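Do You Really Have to Believe That? Kitchen Claims, Checked

People say a lot of things about cooking. Some are true. Some have just been repeated so often that everybody stopped asking. Let's ask.

Claim 1: "Microwaves cook food from the inside out."

Grown-ups say this one all the time. It's wrong. Microwaves are a kind of invisible wave, a bit like radio waves. They go only an inch or so into most foods, and the water in that outer part soaks up their energy and gets hot. The middle has to wait for the heat to creep in. Ever bitten a burrito that was boiling at one end and icy in the center? Then you already had your doubts. 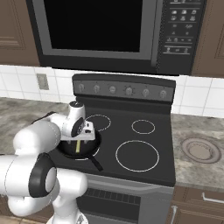 Claim 2: "Searing locks in the juices."

Searing means browning food in a very hot pan. The story goes that the brown crust works like a raincoat and keeps the water inside. So why does the pan keep sizzling? Sizzling is the sound of water turning to steam, and that water came out of the food. A crust tastes great. It's a terrible raincoat.

Claim 3: "Green vegetables lose all their vitamins when you cook them."

All of them? Be suspicious of that word. Vitamin C does break down with heat, and some of it leaks into boiling water. Other good stuff, like fiber, mostly stays put. A short time in a pan with only a little water usually saves more than a long boil.

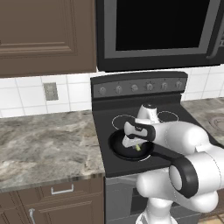 A small green piece in a black frying pan on the front-left burner.

Claim 4: "A pinch of salt makes water boil much faster."

Radosław Sadowski, who teaches science at the Zawadzka school, had his class test this with 2 matching pots. The salty pot won once and lost once. Does that prove salt does nothing? No, two races can't prove much. But "much faster" is looking shaky. Ask an adult to help you run it 40 times, if they have the patience.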